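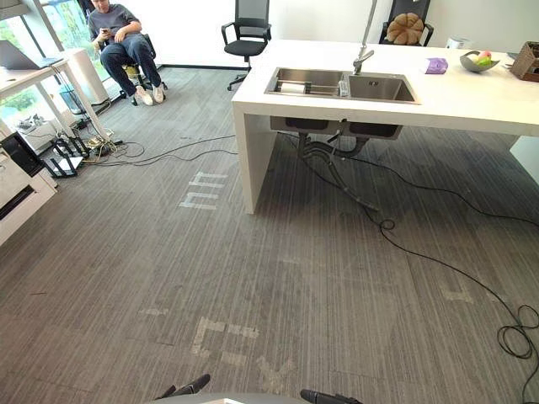
The ferry company wrote in August to say the Kernska crossing would close. Our mother's house was on the Kernska side, and there was no road to it. I read the letter twice at work and then walked over to my brother's desk with it. He was slouched in the black office chair with his legs stretched out and his eyes on his phone, and behind him the window was full of green leaves. I told him we had to decide about the house. He said he had been looking at the timetable, and there were 10 boats left.

"She won't come to Wirach," he said.

"Did you ask her?"

"I asked her about the piano."

The piano weighed more than the three of us together. Our father had brought it over from Gatelero on a hay barge, and it had been out of tune ever since. A mover had offered to take it for 600, cash, no promises about the legs. 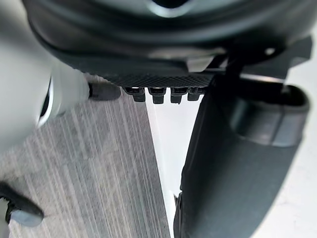
## The fourth boat

We went over with rope and blankets. My mother met us at the landing in her good coat. She had packed one suitcase and a box of jars, and she had already sold the piano.

"To who?" my brother asked.

"The school at Noiphan. They're sending their own boat."

"For how much?"

"For 60," she said. "And they have to let me play it."

I looked at my brother. He put the rope down on the planks. Noiphan was on our side of the water, a short bus ride from his apartment — she had looked that up too.

We carried the jars on board first. She stood at the rail with her suitcase between her feet, and when the boat pulled out she asked us which bus it was, the 2 or the other one. My brother said it was the 2. She wrote it on the back of her ticket.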